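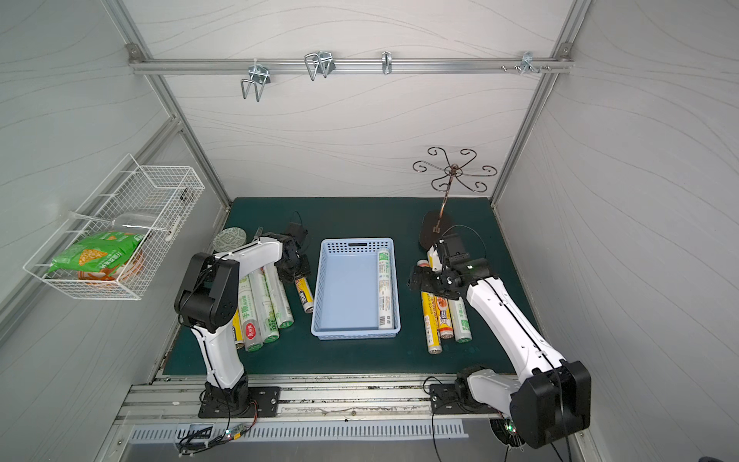 Plastic wrap in a light blue tray.

Pylyp Karpenko
I've been reading home organizing advice for most of the spring and I have complaints. Long thread, mute me if you just bought matching bins.

Pylyp Karpenko
What set me off was a quote. A Fliscombe consultant came to our place in Wynne, looked at one pantry, one hall closet and the cabinet under the sink, and priced the "home reset" at $369. Labels were extra. I asked what the labels cost and she said it depended on the font.

Pylyp Karpenko
To be fair to her, she was polite and on time and she took her shoes off. My problem is with the pitch.

Pylyp Karpenko
The pitch goes like this: the average household wastes so many hours a year looking for things, and a system gives you those hours back. The leaflet says 66 hours. No source, no footnote. I emailed to ask where it came from and got a reply thanking me for my interest in a calmer home.

Pylyp Karpenko
Think about that number for a second. More than an hour every week, hunting. For what? I lose my keys and my reading glasses. Neither of those lives in the pantry, and I've never once seen an organizer's "after" photo with a pair of keys in it.

Pylyp Karpenko
I did keep a log for a while, on the back of an envelope on the fridge. Every time either of us looked for something for more than a minute, we wrote it down. After 14 days the list had the tape measure, the good scissors, the other half of a blender, and the envelope.

Pylyp Karpenko
My wife says the log proves nothing, seeing that I was the one deciding what a minute was. Fair. It's still one more log than Fliscombe has shown me.

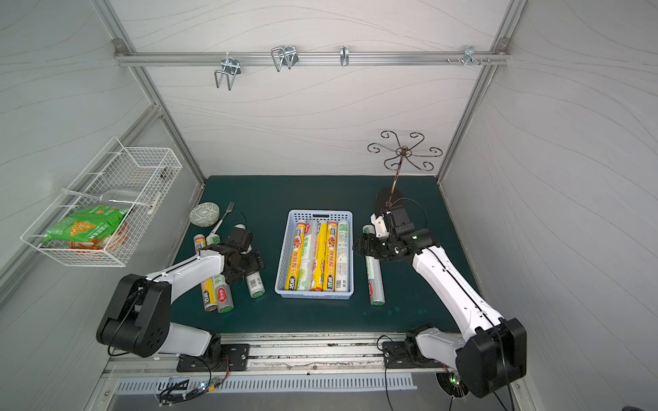 Pylyp Karpenko
Next complaint: decanting. I don't understand how we all got talked into pouring food out of a package and into a second package. The first one had the date on it. It had the cooking instructions on it. It had the allergens on it, and if you've got a nephew with a sesame thing, as I do, that's the part you want to keep.

Pylyp Karpenko
The answer you get is "write the date on the bottom with a marker." OK. So now I'm doing by hand what the factory did for me, on a jar I paid for, and the marker comes off in the dishwasher.

Pylyp Karpenko
Somebody always says jars keep the bugs out. If you have pantry moths, yes, get jars with a real seal and use them. A lot of the jars sold for this don't have one. I bought a set of Jimard canisters with bamboo lids and the lids just sit there. You can turn one upside down over the sink and find out for yourself. I did, with rice.

Pylyp Karpenko
Also, no canister on earth is the same size as the bag. You fill it, and there's a cup and a half left over, and that goes back in the cabinet in the old bag with a clip on it. Now you've got rice in two places. Ask me which one gets used up first.

Pylyp Karpenko
(Flour is the exception. Flour in a bag is awful. I have a flour tub and I'd fight for it.)

Pylyp Karpenko
On to the apps. I tried Zidovo, the one that's supposed to keep an inventory of everything you own. You scan it in when you buy it and scan it out when it's gone. By the end of the first evening I'd entered 68 items, and I hadn't left the kitchen.

Pylyp Karpenko
It works fine as long as every person in the house scans every item every time. So it worked until breakfast.

Pylyp Karpenko
By August it was telling me I had four jars of mustard. We had one, and it was mostly vinegar. I would've been better off opening the door of the fridge, a technology I already own.

Pylyp Karpenko
What bugs me more is what they do with the list. The app is free. I looked through the settings and there's a switch called "helpful partner offers," already on, tucked under a menu called Appearance. Make of that what you like. I turned it off and got a pop-up asking if I was sure. Then another one. 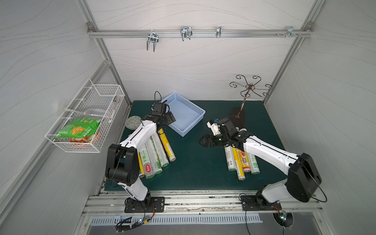
Pylyp Karpenko
Somebody replied asking what I'd do instead, and said it's easy to sit there and pick on people who are trying to help. OK, I'll try. I'm not selling any of it, so weigh that however you want.

Pylyp Karpenko
First, put things where you use them, even when it looks dumb. Our scissors are in the bathroom now because that's where the tags get cut off clothes. A guest asked about it. The guest lived.

Pylyp Karpenko
Second, buy nothing for storage until you've gotten rid of stuff. Every organizing video I've watched says this in the first minute and then spends the other eleven on bins, with links. I'd love to see one that ends after the first minute.

Pylyp Karpenko
Third, open shelves and open baskets beat anything with a lid, for things you grab every day. A lid is one more step and people don't do the step. They put the thing on top of the lid. Then there's a pile on the lid and you can't open it.

Pylyp Karpenko
I know the objection, open storage gets dusty and looks messy. Yes, it does. I'd take messy and in reach over neat and stuck behind the waffle iron.

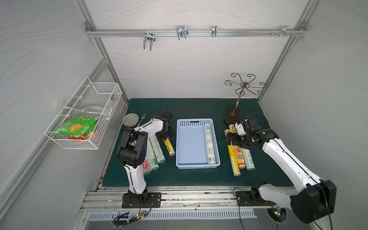

Chips within reach: wire basket on the wall.

Pylyp Karpenko
Fourth, and I'm less sure on this one, keep one junk drawer and don't feel bad. The experts hate it. They want little dividers in there. I tried dividers, and the batteries just moved in with the birthday candles anyway.

Pylyp Karpenko
Someone else asked about drawer risers, shelf risers, the spinning trays. Spinning trays are OK in a corner cabinet. On a regular shelf they waste all four corners and fling the vanilla off the back. Risers I have no opinion on, I've only used the one and it came with the house.

Pylyp Karpenko
Several people want to know about vacuum bags for blankets. Mine held for a couple of weeks and then puffed back up in the closet and pushed the door open. Maybe I got a bad batch. I notice the reviews are all written the day it arrives, though, and that goes for nearly everything in this thread. Who goes back a year later to review a bin?

Pylyp Karpenko
If you're that person, please reply. I mean it. I'd read a one-year bin review before I'd read another "reset."

Pylyp Karpenko
Getting a few messages from people who do this for a living. Two were rude. One was reasonable and said that her clients are mostly people who've had a parent die, or a move, or a new baby, and what they're paying for is another adult in the room while they deal with it. I believe that. I'd pay for that too. It isn't what's on the leaflet.

Pylyp Karpenko
She also said the hours figure gets passed around the business and she's never found the source either. So if anybody has the study, send it over. I'll read the methods section, I've got time, what with all the hours I'm apparently not spending on looking for oregano.

Pylyp Karpenko
Correction to the Jimard post: a reader points out they sell a second version with a rubber ring, and that one does seal. I haven't tried it. Mine has no ring. The box for mine does say "airtight look," and I read that as "airtight" in the store, so part of that is on me.

Pylyp Karpenko
Last one for tonight. We didn't book Fliscombe. We took everything out of the hall closet ourselves, threw out two bags, and put the rest back pretty much where it was. The tape measure was in a boot. I'll look at the replies in the morning.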